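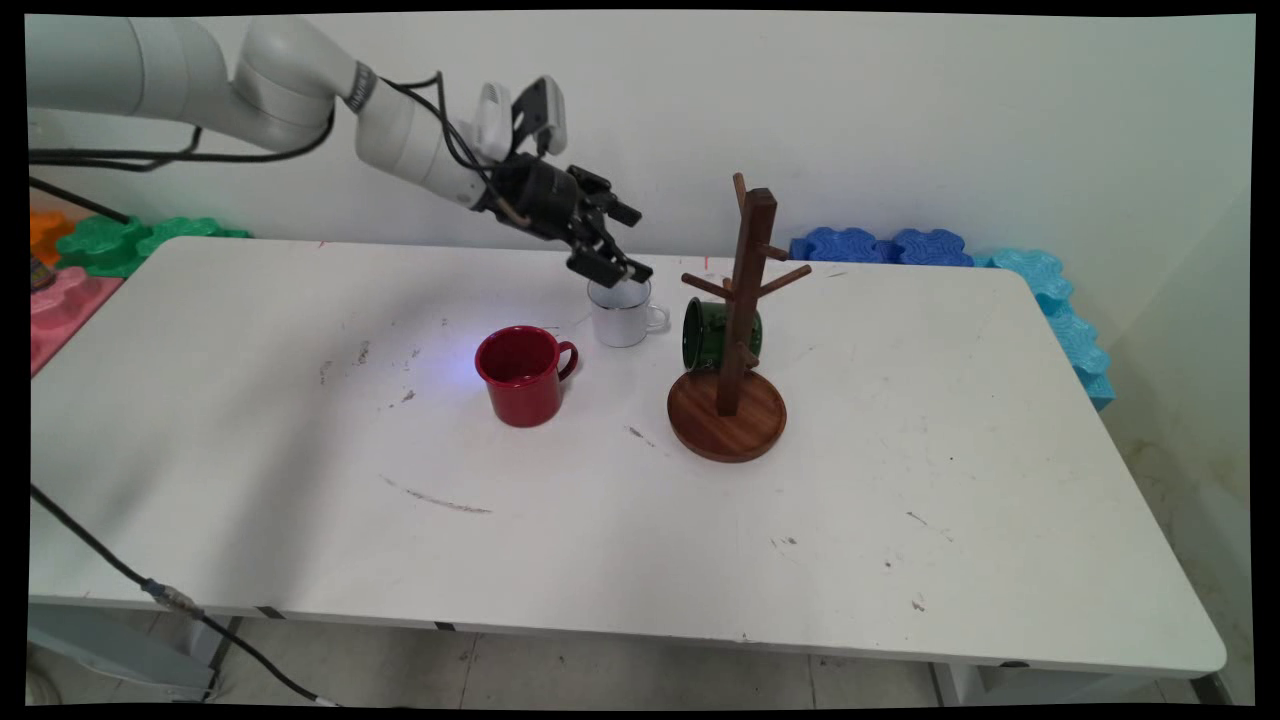 Posted by Akton

October | Print this page | E-mail this to a friend

My sister asked me when she could buy a robot to empty the dishwasher. I gave her the answer I give everyone, which is that it depends what you mean by empty and what you mean by dishwasher, and she told me that was no use to her. So I have tried to write down a better one.

Take mugs. Hanging mugs on a mug tree is a job a child of four can do, with some breakages. You pick up the mug, turn it so the handle faces the right way, bring it to the peg, slide it on and let go. I have done it every morning for years with the kettle going and my mind on something else. For an arm with a two-fingered gripper it is a string of separate problems, and each of them can go wrong by itself.

First there is where to hold it. Coming down from above with the fingers at the rim is the easy way in, since the rim is there whichever direction the handle points. But a mug held by the rim is upright, and a mug on a peg hangs from its handle. The wrist has to swing round a good deal between the two, and the whole arm behind it has to find room for that without its elbow catching something. Hold the mug by the handle instead and you have covered up the very hole the peg needs to go through.

Then there is the mug. Enamel is slippery and hard, and a small white mug on a white table is not much of a target for a camera. Red is easier. A dark green one already hanging up is fine until it is half hidden behind the post, at which point the machine has to guess where the rest of it is. People do that guessing without noticing.

The peg is the part I find most interesting. It slopes, so the handle has to go on at an angle, and the clearance is a matter of a few millimetres on either side. If you miss, you push the tree over. I have knocked ours over plenty of times, but I felt it start to go and stopped. A lot of arms can feel a push of that sort now. Deciding what to do about it is the harder bit.

I spent a while last year looking at what is on offer for small workshops, because the place where I work part time wanted something to load trays. We had a visit from Gruslow, who rent out arms by the month, and a long call with Cikwood, who mostly do the software. Both were straightforward people. The Gruslow rep said that if the parts arrived in the same place, the same way up, he could promise 1,000 trays without anyone touching it. If they arrived in a heap he would not promise 30. I thought that was a fair way to put it, and it has stuck with me whenever I see a video of a robot folding towels.

We went with the same-way-up version. It has been good. It does not get bored and it does not stop for tea, though somebody has to be there when a tray jams. I would put it at 70 per cent of what we hoped for — the other part is still a person with a trolley.

A kitchen is the heap, more or less. My own cupboard has mugs from four different sets, one with a chipped handle that I refuse to throw out, and a travel cup that does not stack with anything. The tree lives wherever it was last pushed. A machine that can manage all that will have to cope with things it has never seen, in places it did not expect, and be safe around a dog. I think it will come. The learning methods are better than they were even two years ago, and arms now pick up oddly shaped things that would have beaten them then. They are slow, though. If the dishwasher takes me 7 minutes and the robot an hour, I will let it have the hour so long as I can be out of the house.

What I told my sister in the end was that she could probably have one that does the mugs before she can have one that does the cutlery basket. Wet forks lying every way up, tangled in each other, are a horrible thing to ask of two fingers. She said she would keep the dishwasher and the teenager for now.

I would be glad to hear from anyone who has had an arm running at home for longer than a weekend, particularly if it has been let near glass.

Recent posts
Is a robot mower worth the wire?
The Rotich vacuum, one year on
Labelling the fuse box properly
Why our tray loader hates Mondays
A better way to store pan lids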